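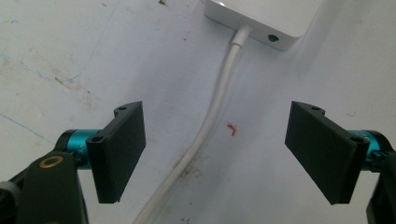 Gripper fingers open over a power adapter and its cable at the Olano bench.

Revised handling rules for hand-held grippers

The revised rules for recording with hand-held grippers took effect at the Olano site in July and now apply to all Protora teams. They were drafted by Dagný Mikkelsen and Preben Lykkegaard after a review of 377 recorded sessions.

Operators must inspect both fingers and their mounting screws before each session. A finger with a visible crack is to be replaced, and the change entered in the tool log. Fingers are retired after 1,000 grasps whatever their condition.

Power adapters and other corded items may be used as task objects only when unplugged at both ends. Cables must not be wrapped around the tool or the operator's wrist. Sessions are limited to 15 minutes, followed by a change of operator.

Tabletop marks need not be removed between sessions, but the surface must be cleared of loose parts.

Questions on the rules should be sent to Nanna Hallgrímsson. Requests for exemptions require the written approval of Hyun-seo Kong.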